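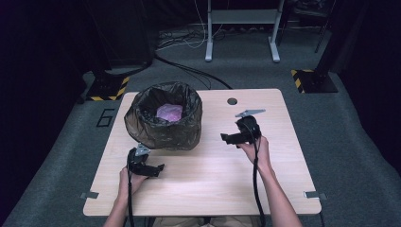
Is 299 trash bag demos enough, or am I wasting my Sundays?

Abelardo Benavides

I've been recording examples for a bag-handling policy with a pair of hand-held grippers. Black plastic bags, opened up on a table, one gripper per hand. So far I have 299 episodes. The guy who sold our lab on this approach says 300 is plenty for "any household task," and I don't buy it. The bag never sits the same way twice. Half the time I can't tell from the wrist view what I'm holding, so how is a model supposed to?

Also, does it hurt if a bare hand shows up in the wrist view? I have a number of clips like that and would hate to throw them out.

2 shares · 6 comments 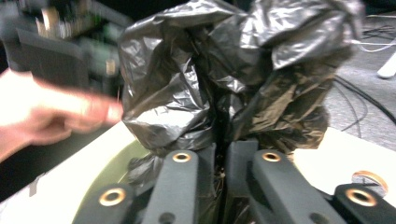 Idalina Esteves

Whoever told you 300 covers any household task was selling something. For rigid stuff like cups, maybe. For thin film I wouldn't trust a number at all until you've trained on what you have and watched it fail. We went to about 2000 on bag opening at Landent and it still grabbed both layers together more often than I liked.

What I'd do before recording more:

Hold back a batch with a different bag brand and a different table. If it only works on your table, more of the same table won't fix it.

Check what you vary. People say they randomize, then you look and the opening faces the same way in every clip.

On the hand: I'd pull those clips into their own folder and train with and without. When the robot runs there won't be a hand coming in from the side, and if the hand is doing part of the work, the model gets credit for something the grippers didn't do. A hand that only passes through bothers me less, but I've never seen a clean test of it either way.

Share · 2 comments

Timo Grube

just record more. worked for us

Afonso Correia

"Worked for us" on what, Timo? How many tries, and who decided what counted as a success?

Abelardo, one thing Idalina left out. Black film reflects the lights and the folds all look alike up close, so the wrist view may not hold enough to tell one layer from two. If you can't tell when you play it back, I'd assume the model can't. Try a white bag for a short batch and compare. I'd also keep the fumbled grasps where you recover. Our folks at Clatitz used to delete those for looking sloppy, and then the policy froze the first time it missed a rim.

I would not pay for anyone's "bag-ready" pretrained model until they let you run it on your own bags.

Share · 0 comments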